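Visit to the shared workshop in Ilstead

June 18, 2025

Last week I took the train to Ilstead to see the Bukik build, which the members of the Roltiton workshop have been working on since January. I wanted to go for a long time. The theme of the visit was arms and paper packaging. 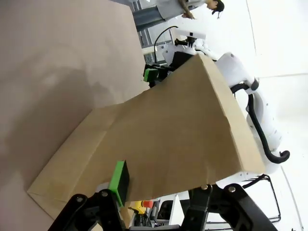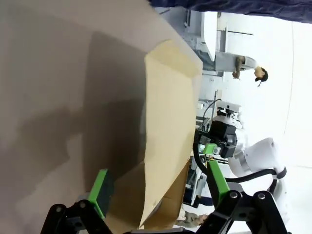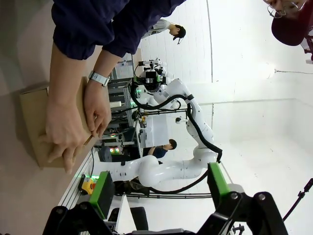

Green finger pads at the work table, in all three.

The members told me the parts cost 2,112 dollars until now, and 1,322 of this went to the first arm, so the second one was cheaper. Many small brackets they made themselves and changed several times. I asked which job is the most difficult, and they answered folding, because paper and cardboard do not bend the same way twice. For me this was interesting. In my own garage I only tried with hard plastic blocks.

The control program is called Calvo. It is still without a manual, but I was allowed to read their notebook, almost 60 pages, with many crossed lines.

Visitors are welcome on Wednesdays after 2 in the afternoon. Please write to them before you come, the door on the street side stays locked. From the station I walked, and the last part is uphill. I will go again when the new cable holders are ready.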